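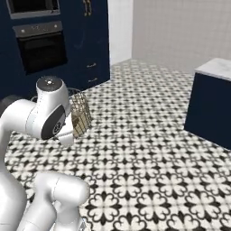 Notes for the evening talk at the Trestcombe library – slip and fall claims, the plain version

Good evening, everybody, and thank you for coming out. (Wait for the door. People always come in during the first minute, and I'd like them to get a seat.)

My name is Etenesh Negussie, and I've handled injury claims for most of my working life, nearly all of them for people who fell somewhere they had every right to be walking. A grocery aisle, an apartment stairwell, the ramp outside a dentist. I'm going to talk for a while and then Dagim Asfaw from our office will help me with your questions, and he is much better than I am at the insurance ones, so save those for him!

Please do keep in mind that I'm speaking in general terms tonight. The rules change from state to state, and your own situation may have a wrinkle in it that matters a great deal. Come and find one of us afterward if you want to set up a proper talk.

Start with the question I hear most: "I fell on their property, so they have to pay, right?"

Well, maybe. A fall by itself usually doesn't settle it. What we generally have to show is that something was unsafe, that the owner knew or should have known, and that they didn't take reasonable care to fix it or warn you. The middle one is where most of the arguing happens. If a jar of pickles broke a moment before you came around the corner, that's a hard case. If it had been sitting there through the whole lunch rush, with staff walking by, that's a very different conversation.

(Tell the Prallitz Street stairs story here. Leave out the landlord's name. Loose handrail, two tenants had already written to him, and he had kept both letters in a drawer. Pause after the drawer.)

So, what to do if you fall. Get looked at by a doctor, even if you feel more embarrassed than hurt. I have had so many clients who went home, took an aspirin, and woke up the next morning unable to turn their head. Report it before you leave if you can, and ask for a copy of the report. Take pictures of the floor, the lighting, your shoes. Keep the shoes, too – put them in a bag in the closet and don't wear them again until the claim is over.

Then the insurance call. It may come quickly, and the person will be very pleasant. You can be pleasant back. Ask for the name and claim number, and say you'd like some advice before you give a recorded statement. Sumeya Mersha has a one-page sheet on this, on the table by the coffee.

About early offers. A check for $1,000 looks awfully good when you're missing shifts. It nearly always comes with a release, and once you sign it, you will probably not be able to go back for the knee surgery. (Slow down here. Someone always wants this part repeated.)

Deadlines: every state has one, and a claim against a city or a school district can have a much shorter one for giving notice. Don't wait until you feel better to ask.

If there's time, shared fault and the "I was looking at my phone" question. If not, go straight to Dagim.

Thank the library, thank Zewditu Adugna for setting up the chairs, and remind them the parking lot gate closes at 9.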